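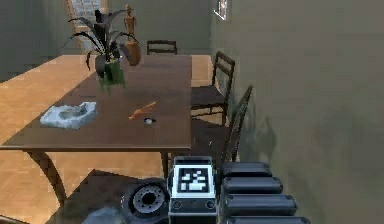
Henrique Loureiro has called the Skivura a book to be heard first and read second, and most later writers on the subject have repeated the remark. The Skivura is a collection of hymns, prayers and household rules used by the religious community of Ilov. Its name is usually explained as a local word for "gathering", though the origin is disputed.

Contents

The text has more than 4000 lines and is divided into four books. The first holds the morning hymns and the second the evening hymns. The third, known as the Book of Guests, sets out the duties of a household towards travellers, the sick and the newly widowed. The fourth is made up of prayers for particular occasions, among them the blessing of seed, the naming of a child and the opening of a new well.

There are 227 hymns in the usual numbering. Many are very short, and a few consist of a single line repeated by the leader and the congregation in turn. The longest, the Hymn of the Two Roads, is normally sung only at funerals.

Manuscripts

Five manuscripts are known. The oldest, called the Paltus copy after the village where it was kept, lacks its opening leaves and most of the fourth book. The Badawi copy is complete but was written by several hands, and its spelling changes from one section to the next. The remaining three are closely related to it and share a number of its mistakes, including a hymn that appears twice under different headings.

Printed editions follow the order of the Badawi copy. Where the Paltus copy has a different wording, it is generally given in the margin.
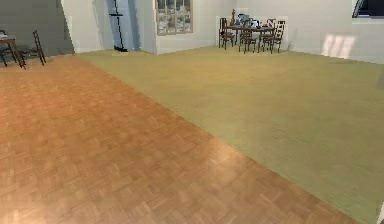 Interior with parquet and green carpet.

Use in worship

The first two books are sung through in order over the course of a year, with a pause in May, when readings from the Book of Guests take their place. A leader sings the first half of each line and the congregation answers with the second. Instruments are not used. In private homes the evening hymns may be spoken, and children commonly learn the shorter ones by heart before they are taught to read the script.

The rules on fasting in the third book are no longer applied in full. Older members of the community keep them before funerals, while others observe only the evening fast.

Translation

A complete English translation was published on Jun 11, 2021. It prints the hymns in verse and the rules in prose, and uses the numbering of the Badawi copy throughout. The repeated hymn is kept in both places.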